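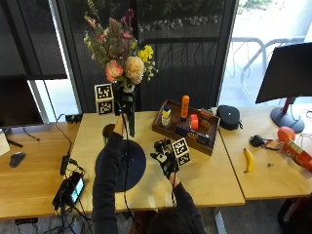
Tormod Grønli wrote in the margin of the last entry that the glue is fine and my patience is the problem. Noted, Tormod. Initialed, even.

April 8, 2018

Third go at rebinding the Whitlock ledger. Wheat paste, batch 15, cooked slower this time and pushed through the sieve twice. Still lumps. They are smaller lumps, and I have decided to call that progress in the report.

Spine linings: tried the Stirkus tissue on the first four sections and the Floketti on the rest. Stirkus tears if you look at it. Floketti doesn't tear but cockles along the fold, so pick your disappointment. Going with Floketti.

The text block is 148 leaves, one more than the old catalog card claims. The extra is a receipt for hay, sewn in upside down. Left it where it was.
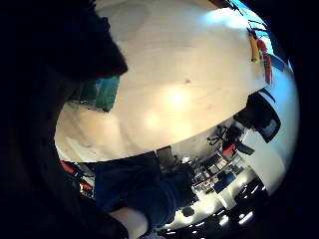 Last edited April 8, 2018, 28 revisions

Pressing: under weights overnight with blotters changed twice. Came out with a slight lean to the left, same as before I took it apart, so at least I'm faithful to the original.

To do: order more blotter, trim the new boards, ask who has the good bone folder. Sewing thread is down to the last spool and the supplier wants us to take 3,000 yards or none. Tormod says none. Boards go on when the lining is dry.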